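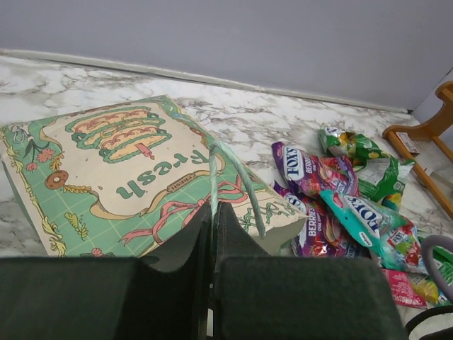

사탕 포장지 앞에서 무너지는 2지 그리퍼, 손가락을 바꿔야 할까요 카메라를 바꿔야 할까요

난타나 클린홈
2020년 5월 등록 · 그리퍼/말단장치 게시판

박사 논문에는 "변형 가능한 얇은 물체의 파지"라고 쓰고, 집에는 "과자 봉지 줍는 중"이라고 말하는 일을 하고 있습니다. 조리대 위의 포장지와 과자 봉지를 집어 종이봉투에 넣는 작업이고, 팔은 그대로 둔 채 그리퍼만 두 가지를 번갈아 달아 보고 있습니다.

하나는 Filali의 평행 그리퍼입니다. 최대 개방 폭 80mm에 위치 제어만 됩니다. 닫으라면 닫고 열라면 엽니다. 다른 하나는 Skotuno에서 빌린 힘 제어 그리퍼인데, 손가락 규격은 맞춰 놨고 제어기가 다릅니다. 설정 화면에 탭이 여덟 개쯤 되고 그중 제가 뜻을 아는 건 절반입니다. 반납 날짜가 다가와서 결정을 해야 합니다.

지금까지 둘을 합쳐 300번 집었고 그중 거의 60번을 놓쳤습니다. 나쁘지 않아 보이지만, 놓치는 양상이 그리퍼를 가리지 않고 비슷하다는 게 문제입니다. 비싼 쪽이 더 우아하게 놓치기는 합니다. 유형별로 적어 보겠습니다.

1. 겹쳐 있을 때

제일 자주 지는 판입니다. 파란 M&M's 봉지가 청록색 FOX'S 봉지 한쪽을 덮고 있는데, 손목 카메라로 보면 손끝 사이의 틈이 파란 봉지를 제대로 겨누고 있고 봉지 아래쪽 끝은 오른손가락 끝에 거의 닿을 듯합니다. 여기서 그대로 내려가 닫으면 될 것 같죠. 저도 그렇게 생각했습니다. 문제는 내려가면서 파란 봉지를 밀어 버리거나, 밑에 깔린 것까지 한꺼번에 물고 올라온다는 점입니다. 바닥까지 화려한 무늬라 분할 모델도 무늬와 봉지 사이에서 자주 철학적인 고민에 빠집니다.
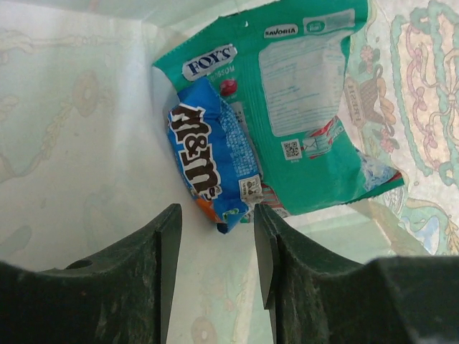
2. 구겨져서 서 있을 때

의외로 쉬운 쪽입니다. 보라색 포장지처럼 뭉쳐서 위로 솟은 것은 좁은 손끝으로 옆구리만 물면 됩니다. 힘 제어든 위치 제어든 차이를 모르겠습니다. 다만 아래쪽 자락이 조리대에 펼쳐져 있으면 어디까지가 집은 것이고 어디부터가 아직 바닥에 있는 것인지 판정이 애매합니다. 제 성공 판정 코드는 손가락 간격만 보기 때문에 이런 경우에 아주 관대합니다. 옆의 초록색 포장지처럼 뾰족하게 찢어진 모서리가 있는 것은 모서리만 물고 성공이라고 우깁니다.
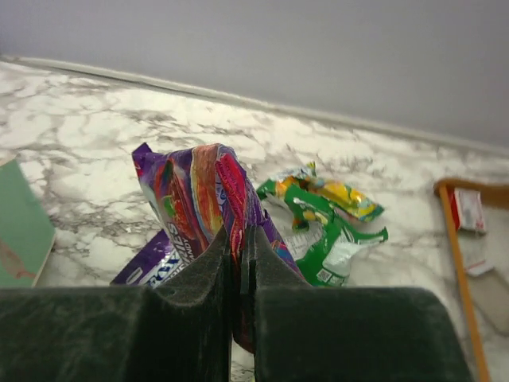
3. 납작할 때

말을 아끼겠습니다. 대리석 무늬 상판에 납작하게 붙은 포장지 앞에서는 두 그리퍼가 평등합니다. 손끝이 상판을 긁고, 제어기는 접촉이 감지됐다며 기뻐하고, 포장지는 그 자리에 있습니다.

그래서 궁금한 것은 이렇습니다. 힘 제어 그리퍼를 사 달라고 할 만한 근거가 있을까요? 아니면 손목 카메라를 깊이 되는 것으로 바꾸는 편이 나을까요? 예산은 둘 중 하나만 됩니다. 지도교수님은 제3의 선택지로 "더 열심히"를 제시하셨습니다.

이비 헤이우드

비싼 걸 사세요. 저희는 Skotuno로 바꾸고 나서 다 해결됐습니다.

저희가 집는 건 나무 블록이긴 합니다.

카를라 비야세뇨르

위 답은 나무 블록 쓰시는 분들께 유용하겠네요.

포장지 기준으로 말씀드리면, 적어 주신 것만 봐서는 그리퍼 문제와 인식 문제와 판정 문제가 한 통계에 섞여 있습니다. 돈 쓰기 전에 이것부터 갈라야 합니다. 저는 전에 Beden 제어기 두 세대를 비교하면서 똑같은 짓을 했고, 한 달 동안 카메라 노출을 비교했다는 걸 나중에 알았습니다. 보고서 제목은 결국 못 바꿨습니다.

제가 하는 순서는 이렇습니다.

먼저 손으로 놓습니다. 포장지를 손가락 사이에 사람이 직접 끼워 주고 닫은 다음 들어 올려 봅니다. 인식도 접근 경로도 빠지니까 순수하게 그리퍼만 남습니다. 여기서 두 제품 차이가 없으면 힘 제어에 돈을 쓸 이유는 일단 사라집니다. 포장지는 누른다고 터지지도 않고 무겁지도 않아서, 저는 차이가 거의 안 난다에 겁니다. 내용물이 든 봉지는 이야기가 달라질 수 있으니 따로 세세요.

다음은 높이입니다. 납작한 것에서 상판을 긁는다면 목표 높이가 낮거나, 손끝이 딱딱하게 고정돼서 갈 곳이 없는 겁니다. 손목 쪽에 수직으로 조금 눌리는 여유를 주면 손끝이 바닥에 닿은 채로 미끄러지며 닫힙니다. 스프링 하나와 가이드 하나면 되고 가격은 부끄러울 정도입니다. 힘 제어 그리퍼라도 제어하는 것은 손가락을 조이는 힘이니, 아래로 누르는 힘까지 봐주지는 않습니다. 판매 자료를 읽으면 봐줄 것 같은 기분이 들지만요.

겹친 것은 욕심을 버리고 끝을 무세요. 봉지 한가운데를 노리면 밑의 것까지 물 확률이 높습니다. 봉지 끝의 압착된 부분은 비교적 빳빳해서 좁은 손끝에 잘 맞습니다. 밑에 다른 봉지가 없는 쪽 끝을 고르는 규칙 하나만 넣어도 꽤 달라질 겁니다. 깊이 카메라로 풀어 볼 수도 있는데, 반짝이는 비닐 앞에서 깊이 값이 어떻게 되는지는 한 번 빌려서 보고 사세요. 저는 안 보고 샀습니다. 지금 그 카메라는 책상 위에서 제 얼굴을 아주 정확하게 측정합니다.

판정 코드는 들어 올린 뒤 손목 카메라로 한 번 더 찍어서, 원래 자리에 색 덩어리가 남았는지 비교하세요. 손가락 간격은 비닐 한 겹 두께 앞에서는 점괘에 가깝습니다.

난타나 클린홈

카를라 님, 감사합니다. 손으로 끼워 주는 시험을 해 봤는데 내기에서 이기셨습니다. 두 그리퍼 차이를 못 찾았고, 빌린 쪽의 탭 여덟 개를 공부한 시간은 인생 경험으로 처리하기로 했습니다.

수직 여유는 아직 스프링이 안 와서 높이만 조정했습니다. 납작한 것은 전보다 덜 긁습니다. 여전히 못 집기는 하는데 조용하게 못 집습니다.

대신 질문이 하나 늘었습니다. 종이봉투 안쪽입니다. 파란색과 흰색으로 된 포장을 비스듬히 문 상태에서 손목 카메라를 보면, 봉투 안이 환하게 떠서 흰 바닥도 옅은 민트색 옆면도 빛나는 듯 보입니다. 봉투에 인쇄된 리본까지 종이를 통해 비쳐 보여서 모델이 이걸 물체로 잡습니다. 리본을 집으라는 계획이 나왔을 때는 잠시 자리를 비웠습니다. 손가락 끝으로 물린 포장이 아래로 더 내려와 있다는 것도 계획할 때 고려를 안 했더라고요. 이런 건 노출을 내려야 하나요, 아니면 봉투 안에서는 카메라를 아예 안 믿는 게 맞나요? 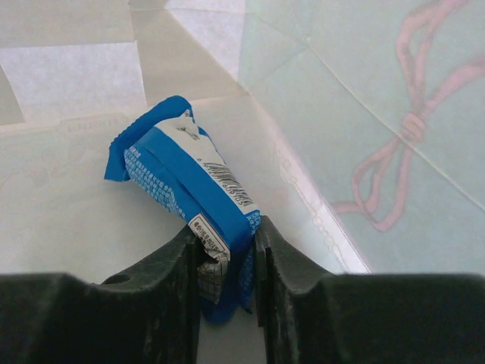 쿨랍 타위숙

봉투 안에서는 믿지 마세요. 저희는 입구 들어가기 직전에 한 번 보고, 그 뒤로는 눈 감고 정해진 깊이까지만 내립니다. 종이봉투는 빛을 퍼뜨려서 조명 상자나 다름없고, 거기서 자동 노출을 켜 두면 손가락처럼 어두운 물체가 화면에 차지하는 비율에 따라 밝기가 출렁입니다. 굳이 보겠다면 노출을 고정하시고, 손가락 영역은 측광에서 빼세요. 그게 안 되는 카메라라면 조리대용과 봉투용으로 노출 값을 두 개 저장해 두고 높이에 따라 바꾸면 됩니다. 우아하지는 않아도 Flonach 작업 때 끝까지 그걸로 버텼습니다.

비치는 리본은 학습으로 잡으려고 애쓰지 마시고, 봉투 안에 있을 때는 검출 결과를 통째로 버리세요. 어차피 넣는 동작에서 새로 집을 게 없잖습니까. 꺼내는 동작도 하실 거라면 그때는 고민이 필요하고, 무늬 없는 봉투를 사는 방법도 있습니다. 논문 심사위원이 물어보면 그때 리본 달린 걸 꺼내시고요.

물고 있는 길이만큼 아래로 늘어지는 건 오프셋으로 넣어야 합니다. 들어 올린 직후 사진에서 손끝 아래로 나온 길이를 재면 되는데, 손가락에 가려서 잘 안 보이면 제일 긴 봉지 기준으로 넉넉히 잡으세요. 조금 높은 데서 떨어뜨려도 포장지는 불평하지 않습니다. 대신 비닐이 손가락에 달라붙어서 안 떨어지는 일이 생길 텐데, 그럴 땐 열고 나서 손목을 짧게 두 번 터세요. 값을 크게 주면 봉투가 넘어집니다.

그리고 그리퍼 말인데, 저라면 Filali를 그대로 쓰고 남는 돈으로 손끝을 여러 벌 깎겠습니다. 닳은 손끝을 갈아 끼우는 것만으로도 수치가 움직입니다. 시험할 때 어느 벌을 끼웠는지는 꼭 적어 두시고요. 저는 10월에 한 시험을 그걸 안 적어서 전부 다시 했습니다.

이비 헤이우드

손끝 깎는 얘기가 나와서 그런데, 저희는 나무 블록도 깎습니다. 혹시 필요하시면 도면 드릴게요.

난타나 클린홈

쿨랍 님 답을 채택했습니다. 노출 두 개 저장하는 쪽으로 가고, 빌린 그리퍼는 상자에 넣었습니다. 블록 도면은 마음만 받겠습니다. 스프링이 도착하면 납작한 포장지 결과만 따로 세서 다시 올리겠습니다.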